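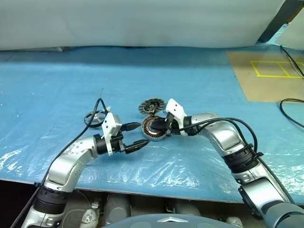 4.2 The Work Surface

Figure 3. A stator with copper-colored windings, with a slotted black-faced disc standing on edge just behind it. Blue table, clear film cover.

Small motor assembly is usually written about as if the parts met in a vacuum. They meet on a table, and the table has opinions. Of the 537 bench sessions we logged at the Jungate workshop, 200 were run with a sheet of clear plastic film over the blue top, a habit the shop picked up to keep grit out of the windings. The film does keep grit out. It also wrinkles, shines, and creeps toward whoever is leaning on it.

The wrinkles matter more than we would like. A stator is a ring with a heavy rim and a hole in the middle, and it will lie flat if the surface lets it. On crumpled film it tends to settle at a tilt, as in Figure 3, and the next operation begins with an argument about which way is level. The bare tabletop gave us far fewer of these arguments and a good deal more dust.

Glare is the second complaint. The overhead lamps (Zolico, fitted the previous March) turn every crease into a bright white streak. A silvery rim against a bright white streak is not easy to find, and more than one of our coders marked a fold in the plastic as a part. We have kept those annotations for their comic value and dropped them from the analysis.

The slotted disc raised a different problem. The Likemex parts sheet shows it lying face up, and the written procedure, adapted from Türkmen, follows suit. At the bench it was often propped on its edge, a position mentioned in neither document. Standing, it takes up less room and is easier to pick up by the rim - and much easier to knock over. We coded upright and flat placement separately after the first eight sessions, having spent those eight pretending the difference would go away.

Film was changed when it tore. We had planned a fixed schedule, but the plan did not survive contact with the price of film.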